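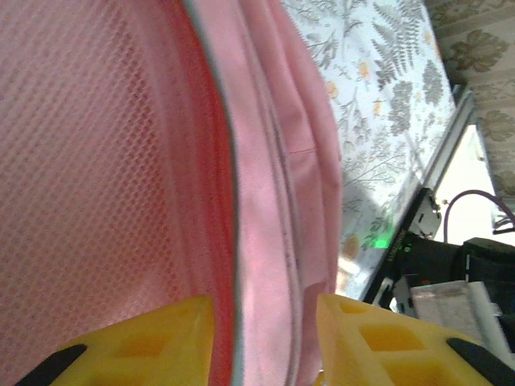 # La bolsa rosa (y todo lo que va dentro)

6 de abril de 2020

Página rápida, que me lo pidieron ya tres veces y siempre digo mañana. Es la galería de cómo preparamos el equipaje en casa para Preneck. De momento una sola foto, de cerquita. El resto lo voy subiendo cuando pueda, mientras tanto dejo las notas escritas porque si no se me olvidan.

Soy Anju Lodhi. Los viajes los hacemos mi prima Sunita Rawat y yo, a veces con Naveen Joshi, que llega tarde y con todo en una bolsa del súper.

**Foto 1. La tela rosa, de cerca.** Malla a la izquierda, con el tejido en rombos, luego la franja más oscura y un ribete claro, casi blanco azulado. Después la tela lisa, bastante arrugada. Detrás asoma el estampado de helechos y florecitas.

Lo de la malla me encanta! Se ventila, pesa nada, y la ropa de piscina va siempre por ese lado.

## Sobre las costuras

Me preguntó Yufang Zhong por las costuras porque a ella se le abrió una mochila a mitad de viaje. En la foto se ve la costura de la tela lisa, más oscura que el resto, y al lado una rayita roja muy fina. Puede que un hilo suelto, puede que una puntada. Si es hilo: NO tirar. Tijera pequeña, a ras, y listo. Yo tiré una vez en una funda de cojín y acabé cosiendo media tarde.

El ribete es otra cosa. En las telas de este tipo se ensucia antes que nada, justo por donde se dobla. Cepillo de dientes viejo, jabón neutro, agua tibia. Nada de lejía, que el rosa se va a naranja (me pasó con una camiseta, qué pena).

## Lo que metemos

Lista de siempre, sin orden:

- dos mudas por persona, enrolladas
- chanclas en su bolsita, suelas hacia fuera
- neceser, el chico, el grande no cabe y ya lo hemos intentado
- libreta y boli
- cargador, que Sunita lo deja siempre en el enchufe
- una chaqueta fina aunque sea junio
- fruta, pero arriba del todo!!

Lo pesado va pegado a la espalda. Lo blando, delante. Lo que se va a necesitar en el autobús, en el bolsillo, y no debajo de las toallas como hizo Naveen la última vez, que hubo que vaciarlo todo en la estacion de Bristham.

## Lavado

A mano si hay tiempo. Si no, del revés, en una funda de almohada, programa frío, sin centrifugar fuerte. Colgada por las asas y con las cremalleras abiertas. Tarda. En Nautiyal, con la humedad que hay, se me quedó 2 días en el tendedero y todavia notaba el forro raro.

Las arrugas de la tela lisa no se planchan. Bueno, se puede, con un paño encima y la plancha casi fría, pero a mí me da miedo y las dejo. Rellenar con papel de periódico o con una toalla seca y dejarla de pie una noche, algo mejora.

## Preguntas que me habéis mandado

*Kayode Sani pregunta si la malla se engancha.* Sí, con el velcro. Y con los pendientes. Todo lo que pinche, dentro de un calcetín.

*Que de dónde es la tela de helechos.* Del mercado de Puston, de un puesto de retales que hay al fondo, pasado el de las especias. Había otra con hojas más grandes y dudé mucho. Tienen también lisas, pero más finas.

*Si se puede teñir el rosa.* Ni idea, no lo he probado. Si alguien lo hace que me escriba y lo pongo aquí.

## Pendiente

Fotos de la ropa enrollada, del neceser y del bolsillo de fuera. Sunita quiere además una del antes y después del lavado, a ver si me acuerdo. Las que tengáis vosotras de vuestras bolsas mandádmelas también y las voy colgando debajo, con el nombre o sin él, como prefiráis.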